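Home | Jobs | Short-term work | Housing | Post an ad

Home tidying study: people wanted for paid sessions

By Nest Lewis
2025-09-03
19 shares | 2 comments

Humska is looking for adults to take part in paid tidying sessions at our rooms in Basden. We want to learn how people clear up a living room after an ordinary evening, and where they put things when there is no obvious place for them.

Each session lasts 90 minutes and pays $235. You will tidy one room at your own pace, then talk with Emiko Kawaguchi about what you did. The work is light: wrappers, cups, magazines, cushions, and wiping down furniture and appliances. You can bring your own gloves.

You should:
- be 18 or older
- live in a home you clean yourself
- be able to stand and bend for most of an hour
- speak English well enough for the interview

You do not need cleaning experience. People who took part in June can apply again. We have places for 200 people and have already heard from more than 50. 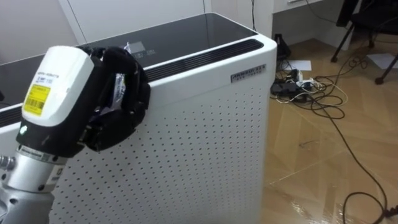 Photo: Mabli Humphreys / Humska

Large appliances such as the white air purifier stay where they are. Please wipe the glossy black top with a dry cloth only, and keep food packaging and other trash away from the vent grille.

To apply, write to Dilwyn Pugh at Humska, 251 Escobar Street, Basden, with your name, a phone number and the times you are free. Parking is behind the building. Travel is not paid.

Next ad | Back to Short-term work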